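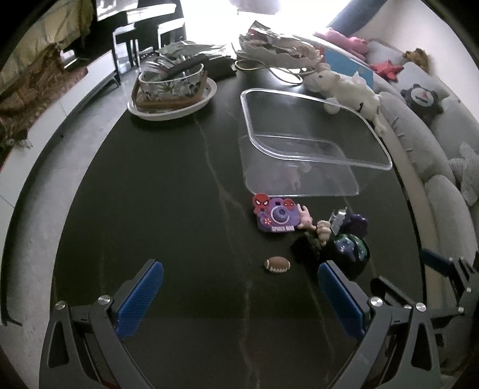 Hardness at the tap will not fall evenly across town once the Kerkus wellfield is blended with river water, Baoshan Su told the Delside water board, and households at the north end should not reset their softeners until the first full set of readings is out.

The board approved the blending plan on 2019-02-09. It covers 1423 service connections, all of them now fed by groundwater from the Kerkus wells. Under the plan, treated water from the Plemum intake will enter the system at the Sial Road pump station and mix with well water in the main there. No new storage is included.

Groundwater at Kerkus is high in calcium and magnesium. River water at Plemum is softer but varies with the season, and it carries more organic matter, so the treatment plant will adjust its coagulant dose before the changeover. The disinfectant stays the same. River water will make up 35 percent of the supply at Sial Road during the first stage. The board has not set a share for the second stage and will take it up again in July, after reviewing lab results.

The uneven effect comes from the layout of the mains. Streets south of the pump station will get the blend directly. The north end is also fed by a direct line from the wells, and during hours of high demand the two flows meet somewhere between the rail crossing and the school. The location shifts during the day. Homes in that area may get mostly well water in the morning and mostly blended water overnight.

Board members asked whether the change in water chemistry could loosen scale inside older iron mains. Su said the risk was low at the first-stage share – pH and alkalinity will be held close to present values – but that some discolored water was possible on dead-end lines. Crews will flush those lines before the changeover and again afterward. Residents who see brown or yellow water are advised to run a cold tap for 5 minutes and to hold off on laundry until it clears.

Sampling will be done at hydrants and at customer taps on both sides of the pump station. Each sample will be tested for hardness, pH, alkalinity, iron, lead and copper. Results will be posted on the utility's web page and printed on the back of the quarterly bill.

Rates are not affected by the first stage. The pumping cost at Plemum will be paid from the operating budget. A request to add a second valve on the direct line, which would keep the two flows apart, was put off until the July meeting.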